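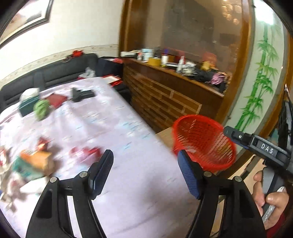

Catalina Escobar m'écrit qu'elle trie toujours son linge par terre, qu'elle a mal au dos au bout de dix minutes et qu'elle ne voit pas comment faire autrement dans un petit appartement. Eh bien sur le lit, Catalina ! Moi je ne fais plus que ça depuis février, et je vous raconte comment je m'y prends.

D'abord je tire bien le drap. Le mien est lavande très pâle, avec un semis de petites taches bleu clair et blanches, et je peux vous dire qu'une chaussette blanche s'y perd en un clin d'œil (prenez un drap uni si vous en avez un). Ensuite je vide tout en vrac d'un seul côté, et je garde l'autre moitié libre pour plier.

Le panier, je le pose au sol, tout contre le lit. J'ai un panier rond en plastique rouge vif, ajouré, avec un gros rebord, et je l'incline vers moi pour viser dedans sans me pencher. Il me sert uniquement pour ce qui repart à laver. Le propre n'y retourne jamais, sinon je mélange tout et je recommence le lendemain !

Je commence par les grosses pièces, serviettes et pulls, qui libèrent la place très vite. Puis les tee-shirts, pliés en trois dans la longueur et en deux dans la hauteur. Les petites choses viennent en dernier : je les étale à plat, je fais les paires, et les orphelines attendent dans une boîte jusqu'à la lessive suivante.

Tout ce qui n'est pas du linge et qui traîne sur le lit, je le mets à part dès le début. Ne vous arrêtez pas pour aller le ranger dans une autre pièce, vous n'en reviendriez pas (je parle d'expérience, je finis toujours devant le frigo).

Comptez 20 minutes pour une grosse machine, un peu plus les premières fois. Si vous avez un canapé à côté, les piles terminées peuvent y patienter, mais portez-les à l'armoire avant le dîner.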